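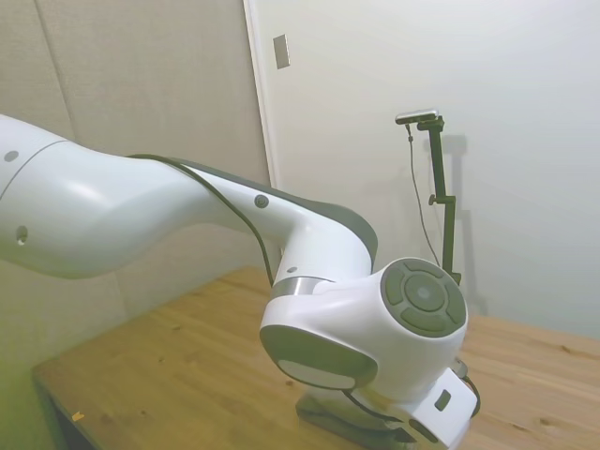 Trekuteo is looking for a test operator for its gripper comparison work

Fixed term, 11 months, starting in February
Part time possible (60 percent or more)
Reports to: Weronika Rutkowska, test lead

The job

We compare grippers and wrist cameras for companies that pack small goods. For the next project, called Simeo, we will run 2 grippers on the same arm with the same set of objects, 400 grasps per gripper, and then repeat part of the series with a different controller. You will run most of these trials.

A normal day means mounting the gripper, checking the camera calibration, laying out objects from the list and starting the run. You stay with the arm while it works, stop it when needed and write down every missed or dropped grasp. Logs are handed over to Leif Åberg, who does the analysis. You will also swap cables and fingers, and keep the spare parts shelf in order.

What you need

Experience working next to a robot arm, at school or on the job
Basic Python, enough to change a script and read an error message
Comfort with hand tools and small screws
Clear written English for the trial notes

Experience with depth cameras is useful. A degree is not required. We will train you on our own logging software, Hultus, during the first two weeks.

The work is done on site and can't be done from home. Some of it is repetitive, and a full series has to be finished under the same lighting, so start times are fixed. Evening work is rare and is paid extra.

How to apply

Send a resume and a short note on a test or build you have worked on to Helju Krūmiņa. One page is enough. Applications close 4/26/20. Interviews include a paid two-hour trial session at the bench with Aivar Mets.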